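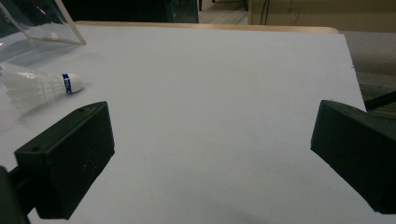
A shuttlecock on the white work surface at Lisengate, with both fingers of the gripper open.

The technician who looks after the shuttlecock table at Lisengate had agreed to talk on the condition that I print no names. I had a condition too: I wanted to hear about the maintenance before the accuracy figures. Stidetti, the company that put the system together, has been generous with accuracy figures all year. It has said less about who wipes the table.

"I wipe the table," she said. "Every morning. If there's a smudge on it, I want to be the one who finds it."

The job is easy to explain. Used shuttlecocks come back from sports halls, and the machine is supposed to pick each one up, turn it so the damage shows, and put it down in the right place. Good ones get played with again. People have been doing this by hand for as long as there has been badminton, usually while talking about something else. I asked her why it needed a robot.

"I get asked that a lot, mostly by people who've never sorted a crate of them," she said. "I don't think it needs one. I think it's a good thing to learn on. It's light, it rolls in a curve, the skirt gives when you squeeze it and the head doesn't. If you can hold one of those without wrecking it, you've learned something."

That is a more modest claim than the one on Stidetti's website, and I told her so. She said she doesn't write the website.

There are two halves to the setup. One is an arm, which was switched off on the Friday I visited. The other is a gripper with a camera on it that a person holds and works by hand, and it is the half she spends most of her time on. Somebody does the task with the handheld tool, the camera records it, and the recordings are used to train the arm. A full set for one task is 200 recordings. If the table, the light or the fingers change too much, the set may have to be done again.

"May" is doing a lot of work in that sentence, and I pressed her on it. Who decides?

"I do, and then I get argued with," she said. "There isn't a gauge. You run the arm on the new setup and see whether it gets worse. The trouble is it can get worse for reasons that have nothing to do with what you changed. So you put back the old fingers and run it again, and that's your afternoon."

The fingers are her main complaint. They are dark, chunky blocks with a blunt end, made by a supplier called Tyagi, and each has to sit at the same angle as its partner. When they drift, the tips meet at one corner first. On a hard object you might get away with that. On a shuttlecock, she said, one corner lands on the skirt before the other finger arrives, and the thing swivels away across the table.

"People see that and say the model's bad," she said. "They want more recordings. I go over with a strip of paper, close the fingers on it and pull. If it slides out on one side, the fingers are off. I've seen a week of retraining get planned around a loose screw."

I asked whether that had really happened or was the kind of story technicians tell. She said it had been planned and she had stopped it, and that I could decide which kind of story that made it.

The paper test is the first thing in the routine. After it she opens and closes the gripper by hand, slowly, with her ear close to the linkage. She is listening for a click near the end of the travel. Then she wipes the lens with a dry cloth, wipes the contact faces with a damp one, and looks the fingers over under a lamp. Scuffs on the outside don't bother her. A nick on the inside edge does, and so does any shine on the faces, which tells her they've been polished by use and will start to slip.

There are two pairs of fingers in use and she rotates them. I asked how long a pair lasts. She wouldn't give me a number.

"Tyagi gives a number. I don't know what they were picking up when they got it."

Next comes the table. The white covering is there so the object stands out, and she would rather have had gray. White shows every shadow, she said, and the shadow of the tool moves over it whenever the tool does. On a bright day the shadow under a shuttlecock can be a stronger shape than the pale skirt above it. Stidetti's position, as she relayed it, is that a well-trained system copes with shadows.

"It copes with the shadows it's seen," she said.

Her list of things that are allowed on the table during a recording is short, and clear plastic is the item she argues about most. Reflections come and go in it as the camera moves. One camp wants it kept well away. The other says real sports halls are full of clear tubs and tubes, so the machine had better get used to them. She has changed sides on this twice, she told me, and is currently in the second camp, without much conviction.

What about the rest of the room? The camera takes in whatever is past the table: furniture legs, floor, a cable hanging down. I had assumed somebody would have put up a screen.

"We had one. It made the recordings beautiful," she said. "Then the arm ran without the screen and did badly, and everyone was surprised except the people who'd put the screen up. So it came down. Now the room's in the shot and we leave it that way. I'd ask people not to move chairs halfway through a set, but they do."

I wanted to know about the worst repair. It has a number in her log, 1304, and she brought it up before I could ask properly. The complaint was that the gripper was dropping shuttlecocks with blue bands and holding on to the plain ones. For two days the theory was color. Recordings were pulled out and counted by band, and a fresh set was proposed with more blue in it.

"I hated that theory, but I couldn't knock it down," she said. "The numbers did look like color."

What she found in the end was that the banded ones in that crate came from a different hall, Calano, and had been played with much harder. Their skirts had softened. The fingers were closing to the same width as always and the soft skirts folded in, leaving less to hold. She moved the grip toward the head and set the closing width a little tighter, and most of the drops went away.

Most?

"Most. I'm not going to tell you all of them. Some of those shuttlecocks were garbage and should have been dropped."

It's a good story, and it's also a slightly awkward one for the people selling the system. The fix was made by a person who picked up a shuttlecock, squeezed it, and noticed that it felt different. I put it to her that the machine had contributed nothing except the fault.

She didn't like that. "It contributed the fault every single time, in the same way," she said. "You can work with that. When I sort by hand I'm fussy at nine in the morning and by four o'clock I'm throwing everything in the good pile."

Fair enough, though it doesn't settle whether the thing is worth having. I asked what an ordinary sports hall would do with it if she weren't there to pull paper out of its fingers. Stidetti talks about a version that a front desk could look after. She laughed, then said she'd prefer I didn't make too much of the laugh.

"You could teach someone the daily part. It takes me 4 minutes if nothing's wrong. The paper, the click, the lens, the faces. I've written it on a card. What I can't put on the card is what to do when it's all fine and it still drops things."

And what do you do then?

"Change one thing and write it down. That's the rule I'm strict about. The engineers come in and they change three things, because they're clever and they've got a train to catch. It works again and they go home, and I've got no idea which one did it."

She keeps the log on paper as well as on the shared drive. I was allowed to leaf through the paper one. A good part of it is dull in a way I found more persuasive than the website: face cleaned, face cleaned, screw snugged, lens cleaned, left finger swapped for spare, no change, swapped back. One entry says only "sun." Another records a complaint from an operator whose wrist hurt after a long session with the handheld tool. The answer beneath it, in different handwriting, is "shorter sessions," and there is nothing after that to say whether they got shorter.

I asked about the wrist.

"They did get shorter," she said. "I should've written that down."

Stidetti expects to show the arm to hall managers in October. She has asked for the demonstration to use shuttlecocks straight from a return crate, soft ones included, with the room left the way it normally is. When I visited she hadn't had an answer. In the meantime she had ordered another pair of fingers from Tyagi and was planning to check their angle before fitting them, since the last pair had arrived with one slightly out.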